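Jernon Under-Shelf Bag Drawer: six months in

I have a bag problem. You know the one — the cupboard under the sink that you open with your foot ready to stop the avalanche. I've tried the bag-of-bags, I've tried an old tissue box, I've tried folding them into those little triangles (I managed eleven minutes of that and then went and made toast). So when my sister-in-law gave me a gift card for the Golton home store I went straight for the Jernon Under-Shelf Bag Drawer, which I had been eyeing for ages.

It's a shallow pull-out tray that hangs from a shelf on two rails. There's a divider you can slide back and forth, and a slot in the front so you can pull a bag out without opening the whole thing. It costs $44, and yes, I know, that is a lot of money for a place to put things I got for free!

Putting it up was pretty painless. The box says no drilling, and that's true if your shelf is thin enough. Mine is in an older kitchen and the shelf is chunkier than you'd think, so the clips went on with a lot of grunting and one very sore thumb. I had it hanging in an hour, including the part where I put the left rail on the right side. The instructions are one sheet of drawings with no words and they skip the step where the stop tabs click in. If your drawer flies out into your lap the first time you pull it, that's the tabs.

Now, how it holds up. The first thing I did was empty the cupboard and sort through everything, and I counted, because I wanted a number to put in this review. 115 bags. I was horrified. I kept the good ones and the pretty ones, and took the rest to the drop-off bin at the Catine market. The pretty ones are my weakness, and they're the reason I never get below a drawerful.

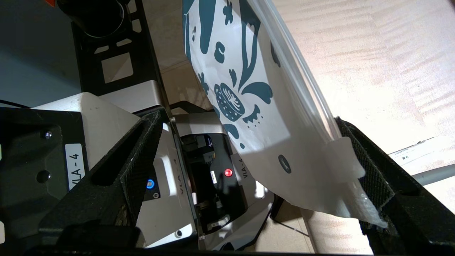
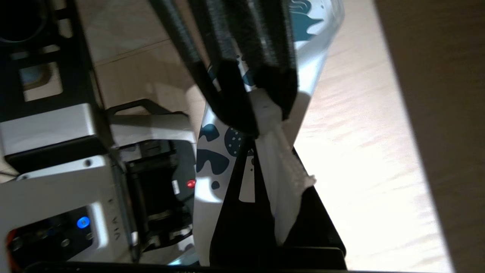
White with a dark teal print, the kind I can't throw out.

The thin crinkly sort work best in the drawer. They squash down flat, they come out of the slot one at a time (mostly), and you can stuff in far more than you'd expect. Thicker totes are another story. Anything with stiff handles catches on the lip of the slot, and then you're tugging and the whole tray comes forward. I ended up moving the divider all the way over and laying my canvas ones in the back, folded in half, and I just open the drawer when I want one. Fine, but then what did I pay for the slot for?

The rails are still smooth after 6 months. I did worry they'd sag in the middle and so far they haven't, though I don't keep anything heavy in there. The tray wipes clean, too. I spilled dish soap down the front in September and it came right off, apart from a bit that lives in the corner of the track now and will probably outlast me.

I had the Niazi wall tube before this, which is about half the price. You feed bags in the top and pull them out of the bottom, and it does that fine, but it's bulky and it sat right where my elbow goes when I'm washing up. If you have a free bit of wall, get the tube and save your money. If you don't, the Jernon uses up that dead air under the shelf and I do like that a lot.

Four stars from me. I took one off for the stiff handle thing and the instructions. I'd buy it again, but I'd measure my shelf first, and I'd wait for one of the Golton coupon weekends.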